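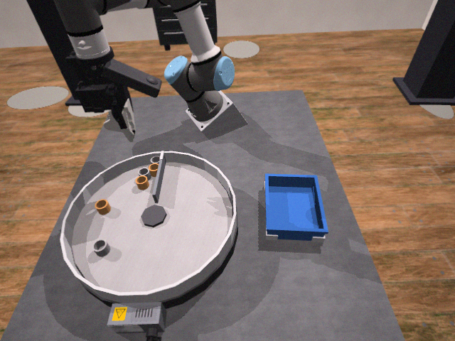

Before you put money into a share of an oil or gas well, work out what part of the income will reach you. Most of the disappointment I hear from first-time investors comes from mixing up working interest and net revenue interest. A working interest owner pays a share of the costs. The net revenue interest is what is left of that share once the royalties have come off. I find it easiest to sort the payments into two kinds before doing any sums, orange and grey like the little rings on the round tray: orange for money coming in, grey for money going out. Then go through the offer papers line by line.

## Step 1: Find the two percentages

Both should be in the offer document, usually near the lease details. If only the working interest is given, write and ask for the other. Lutfa Dewan, who went through the Allenine papers with me, had to ask twice.

## Step 2: Work out your monthly income

Say the well sells 500 barrels in a month at a net price of $60. Gross revenue is $30,000. With a net revenue interest of 2%, your share is:

 30,000 x 0.02 = 600

Production tax comes off next. Check the rate for the state the well is in, as they differ a good deal.

## Step 3: Take off your share of the costs

Costs are charged on the working interest, and that is the larger figure. If the lease costs $4000 a month to run and you hold 2.5%, you pay $100. Pumping, power, water haulage and the operator's overhead should all be in there. Water haulage is often left out of the early estimates - look for it by name.
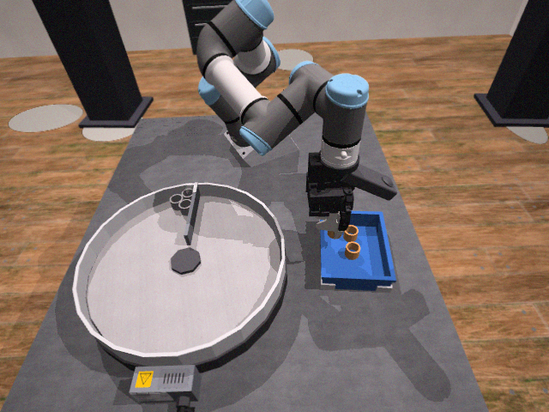
Do the same sum again with production down by a third. New wells decline quickly, and the first few cheques say little about year three. The Ekanayake lease looked fine on its February statement and poor on the same sum with lower output.

## Step 4: Ask about extra calls for money

Find the clause on workovers and cash calls. You want to know:

- how much notice you get (Bokon gave 7 days, too short for most people)
- what happens to your share if you don't pay
- who approves the spending

Keep the answers in writing with the lease papers.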